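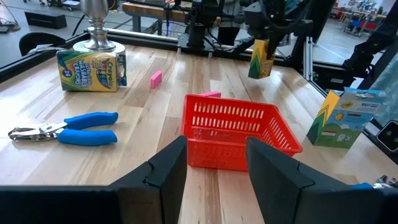 Wrist camera sees the fingers more than the table. Do I start my recordings again?

Posted by tidybench on the Cleturus help pages, 13th January
Filed under: two-arm setups, recording, wrist views

Hello all. Long-time reader, first proper post, so sorry if this has been covered in a thread I couldn't find.

I'm collecting examples for a tidying task. Two arms, one wooden table, a red-orange plastic basket and a pile of stationery that has to end up in it. I drive the arms by hand with the Drirneo leader handles and record everything, then the lot goes off to be trained on. The plan is 2,000 recordings by the end of August and I've got 184 so far, so I'm at the stage where changing my mind is annoying but not a disaster.

The still at the top comes from one wrist while the other arm has a small box of crayons up in the air. My worry is the bottom of the picture. The two black fingers take up a great big chunk of it, and whatever is near them has to peep out from the side or through the gap. I hadn't given it much thought until I sat down with a cup of tea and watched a batch back at double speed, and then I couldn't see anything else!

So, three things I'd like to know, and please be blunt.

First, should I tilt the camera up so there's less finger and more table? I've got a bit of play in the bracket. If I do that, are the 184 I've already got any good, or do I bin them?

Second, the erasers. They're pink, they're small, and one likes to end up right behind the far rim of the basket where this wrist can barely see it. I've been nudging it out into the open before I press record. Is that cheating? It feels a bit like cheating.

Third, the shiny things. I've got a silver metal piece with a turned stem on the table with the crayon boxes, and the hole punch has a chrome head. Neither of them goes in the basket, they're only there so the table isn't too easy. Do reflections upset the training, or am I fretting over nothing?

I'm on the Wurov recorder, whatever version came out before Christmas, with the default settings apart from the picture size. There's an overhead camera as well but I've not been paying it much attention. Thanks in advance, and thanks to whoever wrote the cable guide on here, it saved my elbow joint.

graspandgrumble wrote:

Leave the camera where it is. I know it looks wrong. I had the same wobble with my first set and I tilted mine up, and I wish I hadn't.

Think about what you do yourself when you're driving. In the last little bit before you close on something, you're looking at the tips and at the thing, and at how much space there is between them. That's the bit the wrist view is for. If you tilt up, you get a lovely view of the far side of the table, which your overhead camera has already got, and you lose the tips just when they matter. Mine would sail up to the object beautifully and then close on fresh air next to it. I spent ages blaming the training.

What I would check is that both tips are in view with the fingers wide open AND with them shut. Yours look fine open, I can see the notches on both of them. Shut them on nothing, take a still, and shut them on the fattest thing you've got and take another. If you can see both tips in all of those, tighten the bracket up and put a dab of paint across the screw so you'll notice if it creeps. Then forget about it.

If you do decide to move it, don't mix the old and new ones together without labelling them. Put the bracket position in the notes box for every recording. I don't think you'd have to bin the old ones, plenty of people train across slightly different camera positions and it can even help a bit, but you want to be able to pull them out again if things go odd. Future you will not remember which ones were which. Past me certainly didn't write it down.

On the erasers: yes, stop nudging! Or at least stop nudging every time. If every recording starts with the eraser out in the open, then the first time it's tucked behind the basket the arm has never seen anybody deal with it. Leave it there and show it what you'd do, which is probably lift the wrist, have a look over the rim, and come down from above. That look-over move is worth having in the set. Do it slowly and do it the same sort of way each time. I'd also lay them differently from one recording to the next. You've got one standing on its narrow edge in that still and that's a really different grab from one lying flat, so have plenty of both.

One more thing, which you didn't ask about. Watch your second arm. When it's holding something up in the air and waiting, try to have it wait somewhere sensible and keep reasonably still. Mine used to drift about while I was concentrating on the other hand, and the trained version learned the drifting perfectly. It was the best thing it did. It hovered like a nervous waiter.

So, to boil it down: bracket stays, erasers stay where they land, keep your 184.

pemmican_7 wrote:

Shiny stuff is fine. I've got a ladle in mine.

Turn off auto exposure though. And auto white balance. That'll do you more harm than any reflection.

boxofbits wrote:

I mostly agree with the long one, but I'd go a bit further on a couple of points, having just finished a set of my own on the old Sepúlveda frame (two arms, similar sort of table, kitchen bits in place of stationery).

About the overhead camera: please do start paying it attention. You say you haven't been, and that made me wince slightly. Open ten of your recordings at random and look only at the overhead view. Is it in focus? Is it knocked sideways? I lost a whole afternoon's work to a lens that had been bumped, and I'd been happily watching the wrist views the entire time thinking how well it was all going.

Then there's what else the camera can see. Past your table there's a good deal of room in view, an office chair at the back and workstations off in the distance. I wouldn't put up screens or anything like that. But I'd try to record at different times of day and with the room in different states, chair here, chair there, so that nothing back there always goes with one particular job. A friend on another forum had an arm that worked a treat until somebody moved a bin.

The crayon boxes are the part I'd think hardest about. You've got the small one in the air, a yellow one standing up at the back left, and the bigger one over on the right edge, and they're all in more or less the same family of colours. Is the big one meant to go in the basket too? It doesn't look to me as if it would be comfortable in there, but I'm going by one still. If some boxes go in and some stay out, you need to be dead consistent about which, and swap their places round a lot. Otherwise it may learn "the box on the left stays put" when you meant "that particular box stays put". I'd write the rule on a bit of card and prop it up next to the handles. Mine said FORKS NO, SPOONS YES and I still got it wrong twice.

On 2,000 recordings: I wouldn't wait until you've got them all before you train anything. Train a rough one now on what you have. It'll be dreadful, but the way in which it's dreadful will tell you what to record next. If it fumbles every eraser, do a week of erasers. I did a rough run, then recorded for 8 days on nothing but the two things it kept dropping, and that was a far better use of my time than ploughing on with the full list.

And keep your failed grabs, in a separate folder, as long as you recovered from them. If you missed, backed off and had another go, that's useful. If you missed and swore and knocked the basket off the table, you can delete that one.

tidybench replied:

This is brilliant, thank you all. Bracket is staying put and has a blob of nail varnish on the screw. I did the shut-finger stills and both tips are there every time, so that's a relief.

Auto exposure was on. Of course it was. Off now, white balance too.

To the box query: the small crayon boxes go in, the big one stays on the table. I went back through my notes and I've broken that rule in a few of the early ones, so I'm going to weed those out before I try the rough training run. Card is written and propped up.

I've also stopped nudging the erasers. The look-over move is fiddly with these handles and my first few goes were very ugly, but I'm getting the hang of it. Will post again once the rough run has finished, and if the second arm has learned to hover I'll put up a clip.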